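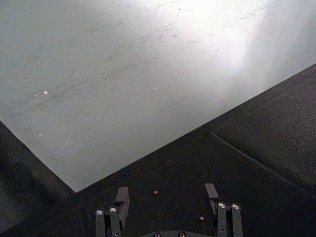
Care of Interior Surfaces, Unit 2
Pale panels, painted walls and the dark surfaces next to them
Instructor: Grażyna Domański, Room 1362

Read these notes before Wednesday. We will spend the first 30 minutes on inspection and the rest of the class on cleaning. Bring your own cloths.

1. Looking before touching

Most damage to a light gray or white panel is done by people who start wiping before they have looked. Grit that is already sitting on the surface gets dragged across it, and the result is a set of fine parallel scratches running in whichever direction the arm moved.

A slightly glossy panel hides its wear when you stand straight in front of it. Move sideways until the reflection of the lamp or window falls on part of the sheet, then look at the area beside the reflection. The bright patch itself tells you very little. Thin streaks and scuffs show up where the glare starts to fade. Check from a second position as well, with the light crossing the other way.

Write down what you find under three headings:

Loose: dust, lint, small specks that lift off with a soft dry brush.
Deposited: smears, finger marks, rubber or plastic transferred from something that brushed past.
Cut in: scratches you can feel with a fingernail.

Only the first two can be cleaned. Scratches stay on the sheet as a note and nothing more.

2. Dark textured surfaces

Black or nearly black material with a felt-like grain shows lint quickly and shows stains slowly. Brush it first, toward you, and finish with it before you start on anything pale above it. Flatten creases by hand. Do not spray it. If liquid is needed, put it on the cloth.

3. The wall behind a table

The strip of wall just above a tabletop collects more marks than any other part of a room. Items get pushed back against it, and cups and tools are carried past it all day. Expect horizontal scuffs at several heights. The tone of the paint also changes across the width of a wall as the light falls off, so compare a gray area with its neighbor under a hand lamp before deciding it is dirty.

Around outlets, use a dry cloth only. Stay well below the plates with anything damp. The soft shadow under a row of plates is often mistaken for grime.

Mixing: 200 ml of lukewarm water and a few drops of plain dish soap in a plastic cup. Wring the cloth until it no longer drips. Wipe with light pressure, rinse the cloth, wipe again, dry.

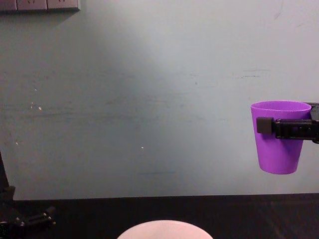 Can the same cloth be used for the wall and the tabletop?

Use separate cloths. The tabletop cloth picks up grit, and grit will leave fresh streaks in the paint. Fold each one in quarters and turn to a clean face as you go.

4. For next time

Choose one pale surface at home and inspect it twice, once in daylight and once under a lamp. Bring both lists. Unit 3 covers glass and mirrors.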